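I have spent the winter with the visitors' room and the paper boxes of the Mavthorpe drill hall museum, and I want to write down what I learned about one roll book. It will be a long thread, sorry. English is my third language so please be patient with me.

The book is a plain ledger with a green cloth back. It lists the men of a labour company who lived in huts at Ustley after the war. They were not prisoners any more, but also not quite free. They mended roads, dug drains, and carried a great deal of coal.

There are 349 names in it. Most are Estonian and Latvian, a few Greek, and a few that the clerk clearly gave up on. One man is entered only as "Uibo, tall". There is another Uibo two pages later, with no note about his height.

The clerk wrote what he heard. So Jüri becomes Jerry, and one man has three different surnames in the same month. If you search for your grandfather in such a book, please say the name aloud in a bad English accent and look under that.

I found Edgars Raudsepp in this way. In the index at the museum he is "Rowdsop, E." His granddaughter had written to the museum two times and both times the answer was that no such person was in the company. It was a polite answer and it was wrong.

Raudsepp was in hut 31. He had a boots allowance, a fine for coming back after the gate was closed, and a note in pencil: "good with clocks". I asked in Mavthorpe if somebody remembers a man who repaired clocks. Two people did, and one still has the clock.

She let me hold it. It is a kitchen clock, quite ugly. It loses time in cold weather, she told me, and it did so before he repaired it and also after.

About the museum itself. It is one long room and a corridor. Nearly everything in the cases belongs to the local battalion - badges, drums, a mess table, the big painting with the horse. The labour company has half a shelf beside the fire door.

I don't complain about the badges, I like the badges. But the men at Ustley wore uniform too, dyed a dark colour, and they lived in this district for longer than the battalion did. I think they could have the whole shelf.

Gukus deserves a post. Gukus was the company dog, and he appears in the ledger under "Stores". He received a blanket in November. Somebody has crossed out the line and somebody else, in different ink, has written it again underneath.

Sotiris Tsoukalas has helped me with the Greek names. His father was not at Ustley but in another camp, and he knows how these lists were made. He corrected 38 of my readings in one evening and was very kind about it, though at the end he stopped saying "almost".

A practical thing for those who do similar work. Write your transcription in three columns: what the clerk wrote, what you think it says, and how sure you are. I did not do the third column at the start and I had to go through the first half again.

Also, photograph the empty pages. I skipped four of them and on one there was the mark of a stamp from the page opposite, which is now torn out. I had to ask for the box again and wait until the next opening day.

Changing pictures for a moment before I come to the end.
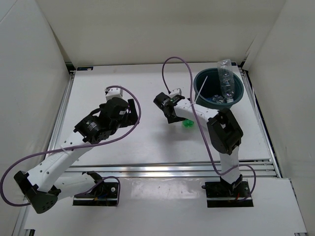

Two robot arms at a white tabletop, with a plastic bottle in the bin on the right.

Back to the book. The transcription is finished as far as I can finish it. A printed copy is in the corridor at Mavthorpe, on the little desk, and you can write your corrections directly on it. Please use pencil and put your initials.

What I still look for: any photograph of the huts from inside, anything about the choir (there was a choir, they sang at the chapel in Ustley at least once), and the surname of the clerk. He signs only with a W.

And if your family name is Uibo and the men in it were tall, write to me please. My messages are open. I answer slowly, mostly after seven in the evening, but I do answer.

Small correction to the post about hut 31: the fine was for the gate, but the boots were charged to him as well. I mixed two lines. Thank you to the reader who noticed.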